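Kütt Table Mat – Teal, Large

I've been selling table coverings out of the same small shop for seven years now, and the Kütt is the one I end up talking about the most. It's a wipe-down mat for a big kitchen or craft table, 146 cm long and 94 cm wide, and I love it (yes, I'm biased, I have two at home). 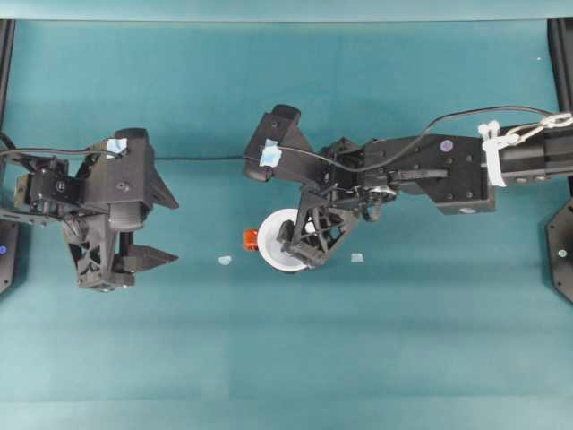
Page last changed: 4th February

Color first, as that's what most of you write to me about. We call it teal. On some screens it looks more blue, on others closer to aqua, and under my own kitchen light it goes greener in the evening. If you're trying to match chairs or curtains, ask me for a swatch and Si-eun Wi will mail you one for free.

The mat lies flat after a night on the table. Roll it with the teal side out when you store it – mine spent a winter rolled the other way and the corners took forever to settle down! Wipe it with a damp cloth and a drop of dish soap. Please don't iron it. Kyung-tae So tried that for us and we lost a good mat.

It handles kids' paint, bread dough, glue and spilled juice very nicely. Beet juice and turmeric I can't promise anything about. Hot pans need a trivet, and the Skadia cork one fits in the same box if you want to save on shipping. 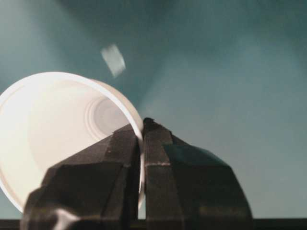 White plastic cup, on its side.

You get the mat, a cotton tie and four corner clips for tables up to 4 cm thick. The clips are new since November, when we dropped the old Tresus ones (too stiff for my thumbs). Got a mat from before then? Write to me and I'll send you a set.

Round tables: sorry, not yet. Hyun-seo Bae is working on a pattern and I'm nagging her nearly every week.

Orders go out from our Kevuvent store. Returns are fine if the mat is uncut.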